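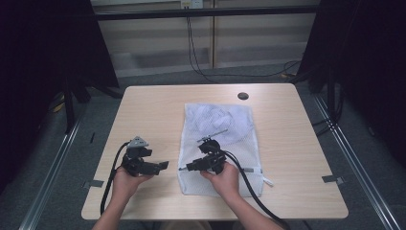
Mesh bag with a zip, white item inside

Do mesh laundry bags stop things getting washed properly?
Posted by Ulla Torvik, Feb 4, 2023

I started using mesh bags in October after a bra hook caught in a jumper and pulled a hole in it. Nothing has snagged since, but white things come out looking a bit grey, and there is sometimes powder left in the folds. Machine is an Irnura, 5 kg drum, normally on the 40 degree mixed wash. Am I using the bags wrongly or should I change the powder?

Sundqvist
You are probably putting too much in. A bag should be half full at most so the water can get through. Two or three small items is plenty for the ordinary size. Shake them out first, don't push them in as a ball. Close the zip all the way and tuck the pull under the elastic if yours has one.
For the powder, switch to liquid on anything under 40. Powder doesn't always dissolve on the short cycles and it gets held in the cloth. The grey is more likely from mixing whites with dark things. The bag won't keep dye out. Do a separate white wash and see if it's any better after a few goes.

etard100
had the same, turned out to be the filter. clean it

Clodico
Agree with the first reply about liquid. I would also pick an extra rinse if your machine has the button. Fine mesh is slower to rinse than the wide sort, so keep the fine ones for tights and use wide mesh for socks and vests. Don't tumble dry them, the zips on mine warped.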